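How to budget for a two-arm bench cell

Posted by the workshop team, Dronbridge
2023-03-02

Most first budgets for a robot bench come out too low, and the shortfall is hardly ever in the arms. Ours was the same. When we planned the Kollomstead bench we had a firm quote for two arms and a single line called "sundries" for everything else. The steps below are the ones we now follow before we ask anyone for a price.

Step 1. Write down the tasks first

List what the arms will pick up, how heavy it is and how far it has to travel. Keep it to one page. If every item on the page is small enough to sit on a desk, you do not need the larger arm in the supplier's range, and you should say so before they visit.

Step 2. Draw the table at full size

Do this on the floor with tape if you have no table yet. Mark where each base plate will go and swing a stick of the right length from each one. You want the two arms to share some ground in the middle, but each also needs a clear place to park. Allow for a second table beside the first. The pendants, power adapters and spare leads have to live somewhere, and they should not live in the working area.

Step 3. Price the surface and the frame

A covering you can replace is better value than an expensive top. Brown card or paper and a few rolls of blue tape will give you a grid, and a grid lets you write down where an object was put so that the next person can put it back. We allow 132 pounds a year for coverings, tape and clips. The aluminium frame is a separate line. Get it quoted with feet, brackets and delivery included.

The bench at work on small items:

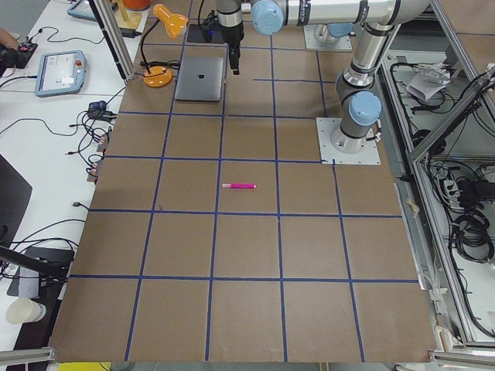
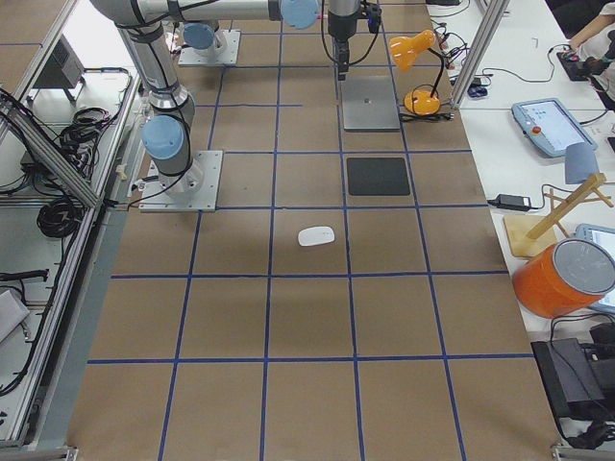
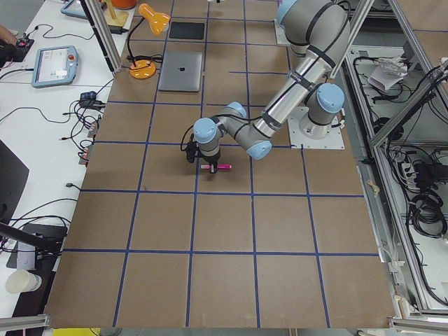

Step 4. Make a separate line for cables

Count the leads for each arm, each gripper, each pendant and each camera, then add the network leads. Measure along the route the cable will take, with slack at every joint. We spent 270 pounds on cables and cable management at Kollomstead, after budgeting nothing. Extension leads bought in a hurry made up a good part of that.

Step 5. Ask what the arm price leaves out

Suppliers differ. Flemulmont quoted us for arm, controller and pendant together, with the gripper as an extra. Batista put the gripper in but left out the mounting plates. Neither quote was wrong, but they could not be compared until we had set them out in the same order. Ask each supplier about:

Mounting plates and bolts
Gripper, fingers and spare fingers
Camera bracket
Pendant and its cable
Software licence, and what happens when it runs out
Delivery to the room, not to the loading bay
Training days

Our gripper came to 699 pounds per arm once the adapter was added, so for two arms that line alone was 1,398.

Step 6. Allow for time

Delivery took 6 weeks from order. Build the table and frame while you wait. If your financial year closes at the end of March, check whether your finance office counts the order date or the delivery date, and get the answer in writing.

Step 7. Buy the test objects from the same budget

Pens, a mouse, a few pads and a desk lamp cost very little, but they get borrowed. Buy two of each and label them. Keep one set in a drawer.

When the sheet is finished, send it to whoever will run the bench and ask them what is missing. Then send it to the suppliers. Our blank sheet has a column for each quote and one for the date it expires, and you can ask for a copy at the Dronbridge office.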